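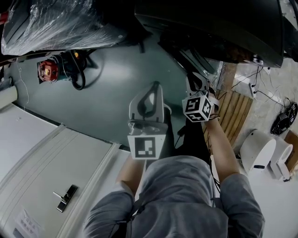 How long should I keep my old water bills?

Keep the last 2 years. Villstead Water can look up anything older if you ask in writing, but it takes a few weeks and there is a small charge for each copy.

Most of the calls we got this month were about the new billing cycle. Starting in February, households on the Tranow side will be billed every other month, the same as everyone else in town. The first bill will cover a longer stretch than usual, so it will look high. The rate has not changed. If you want to split that first payment, call the office before the due date and ask for Stela Văduva.

Meter readings are still done from the street for most homes. If your meter is in the basement, a card will be left on your door with a number to call. Write the black digits on the card and leave off the red ones. A bill marked E was estimated, and you can send in your own reading to have it corrected.

A toilet that runs all day can waste over 500 gallons. To check yours, put a few drops of food coloring in the tank and wait 40 minutes without flushing. Color in the bowl means the flapper needs replacing. Hardware stores carry them and the job takes a wrench at most.

The pay box on Matei Street is closed until the lock is replaced. Use the slot at the main office, checks only, with your account number on the memo line. Paper copies of the new schedule are at the front counter.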